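Last updated: November

Quick one tonight, I have to be up early. The two arm cell is finaly living on its own bench at the shop and I spent most of the evening on cables. Purple everywhere. Clips on the white links, a big loop over each wrist so it can turn without pulling. Mesfin says the loops are too long and he's probably right – but I've snapped a short one before and I'm not doing that again.

Both bases on one rail now. Should have done that from the start. Blue duct along the front for the wiring, plastic sheet still over the plate.

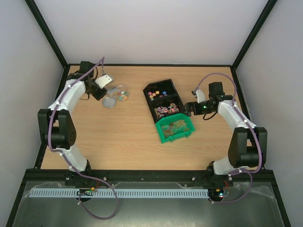 Both arms on the rail, tray and green bin in the middle.

Sorting is the job I want out of it. Little stars one side, little round bits the other. Kadir wants to call the whole thing Chala, fine by me, I was just saying "the box".

Grippers next. The software stop for when they get close to each other is set at 50 mm and that's way too cautious, they need to meet in the middle to hand stuff over. Dropped it to 2 and ran it at crawl speed with my hand on the switch. 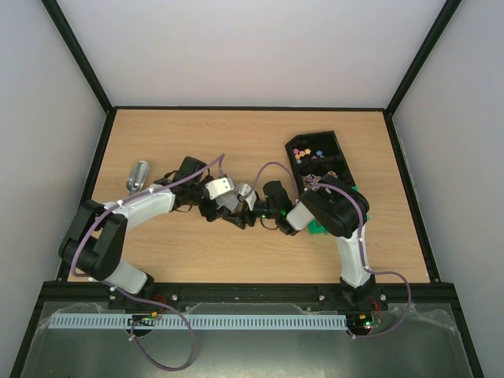 Still to do: shorter loop on the left (ok Mesfin), proper cover for the boards, and teh homing routine, wich I keep putting off. Also need more clips, ordered a bag of 100. Fuad has the spare servo. More when I get back to it.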